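About Jultent

Jultent supplies and maintains bench equipment for small workshops and training rooms. The company works from a single ground-floor unit in Menlow with 1,513 square feet of floor, divided into a receiving area, a bench room and a parts store.

What we do

Equipment arrives from customers in cartons, is unpacked at the bench, checked against the job sheet and powered up. Stands, tables and shelving frames are assembled to order. Cable sets are cut, terminated and labeled by hand. Standard turnaround is four working days. Jobs that need a part from Laryea, our main hardware supplier, take longer, and the customer is told the new date by email.

The parts store holds 3,000 stock lines. The 900 most requested are kept within reach of the benches and the remainder on numbered shelves. Stock records are kept in Horketti, our own inventory program, which was written for the Menlow unit and is not sold separately.

Customers

We hold service agreements with 135 customers, most of them schools, repair shops and small laboratories. One-time work is accepted when bench time allows. We do not repair household appliances or battery packs.

The bench room

Floors are ceramic tile throughout, for ease of cleaning and so that stands can be set level. Tools stay at the table where they are used. Cartons go under the table while a job is open and are kept for return shipping.
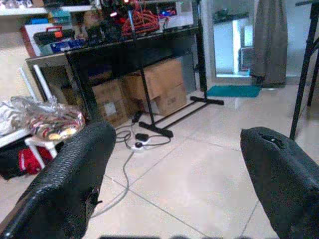

Page last changed: May

The long table has a dark top on a black frame, with cardboard boxes stored beneath it. The red cables lie on the tabletop beside a white equipment housing, and the toolbox with the red-orange handle is at the left. The black stand on the floor has a T-shaped base with rubber feet.

Deliveries are accepted at the side door until 4:30 p.m. Please write the job number on the outside of each carton.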